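2020-07-21
Loredana Messina and Eleri Vaughan

4.2 Small-object tidying

The second group of chores covers putting small things into containers: pegs into a jar, toys into a tub, loose hardware into a tin at the end of a shift. People do this without looking. We included it because it turns up in homes and on shop floors alike, and because it is often described as solved. The Meltmont trials gave us 517 attempts to work with, 139 of them in the workshop and the rest in a rented unit set up as an ordinary living room. An attempt was scored as complete only if the object was inside the container and the container was still upright when the arm had moved clear.

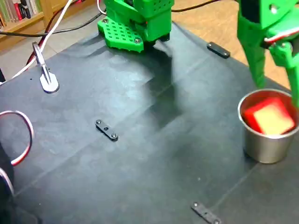 Figure 3. Cube and cup task on the mat.

Containers with a narrow mouth caused more trouble than we had planned for. Pugh, our scoring script, checks the height of the object against the height of the rim, and early on it marked a good many attempts as failures when a person would have called them done. A cube can sit at a tilt with one corner against the rim of the cup, as the red one does in Figure 3, and whether that counts as put away depends on who is asked. We settled on yes, provided most of the object was below the rim, and rescored the earlier attempts by hand. Brushed metal was a separate problem. The stainless steel cup picks up reflections from the dark mat, and our depth estimates near its edge were poor enough that we stopped relying on them and used a fixed approach height instead.

Under the revised rule, around 70 per cent of attempts were complete. The same chore done by an adult takes a few seconds and almost never fails. Most of our failures came in the last few centimetres - the grasp was sound, but the release was early or off-centre. Changing the colour of the objects made little difference. Swapping the cup for a wide plastic tub helped a great deal, and we report those results separately in Section 4.3.

We would not yet leave this chore to a machine in a home without someone nearby to pick up what it drops.

Contact: Loredana Messina, Clutum | Copyright 2020 the authors | Back to top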